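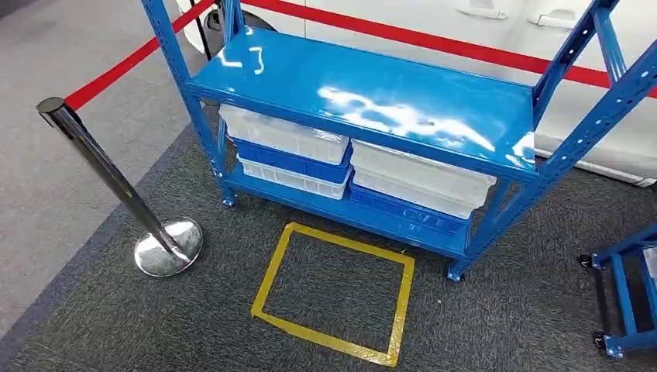 Issue 14

About Dridlow

Dridlow sets up and tests robots that move parts between racks, tables and fixtures. We started in a rented unit in Beren and still do most of our work there. Our customers are mainly small plants that make vehicle parts. They send us a part and a crate to carry it in, and we work out whether a robot can handle it for a full shift.

People who look us up often want to know about the July fault, so we keep the account on this page.

What happened

One of our arms was placing a molded part on a fixture when it lost the signal from its wrist force sensor. It should have stopped. The controller kept using the last good reading, which was close to zero, and the arm went on pressing down. The operator hit the stop button after 5 seconds. The part cracked and the fixture was bent at one corner. The operator was outside the marked area and was not hurt. 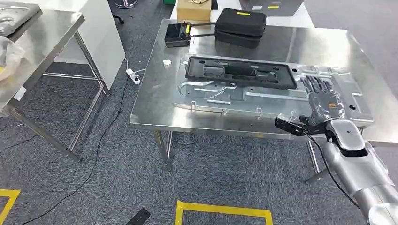

We shut down every arm running the same software that afternoon and told the customer, Tjoa, before the end of the day. Then we went through the logs. The sensor cable had been pulled tight each time the wrist turned past a certain point, and one conductor had broken inside the jacket. The outside of the cable looked fine. The day's logs held 677 short dropouts before the long one. Our software had recorded all of them and raised no alarm, as each was below the limit we had set.

The cable was a wear problem and those will come up. The alarm limit was our mistake. We had raised it that spring to get rid of nuisance stops and did not test what a longer dropout would do. 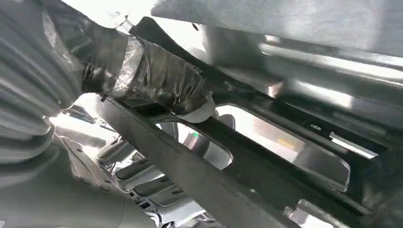

Tjoa asked why an operator had to notice the trouble before the machine did, and said a second bent fixture would be the end of the job. It was a fair question. We paid for the fixture and sent them the full log.

What we changed

A missing force reading now stops the arm. There is no setting to turn that off. Short dropouts are counted, and the arm is taken out of use when the count reaches the limit for its model. Wrist cables are replaced after 800 hours of running, even if they look new. Before any new part is tried, we unplug the sensor with the arm moving at low speed and check that it stops.

We also get more nuisance stops than we used to - around one a shift on the older arms. Customers are told this before they sign. 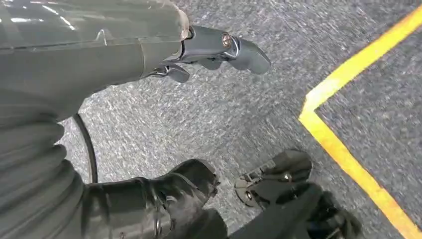

By the Dridlow test floor team
Last updated 26/03/2023

Working with us

Most jobs begin with a trial at Beren. You can come and watch, and we ask visitors to stay behind the barriers when an arm has power. We report every unplanned stop during a trial, including the ones that turn out to be harmless.

Fixtures are made for us by Erkilska. If you already have your own, send the drawings along with the part. Fault reports from past trials are available on request, with customer names removed unless they have agreed to be named. Tjoa agreed.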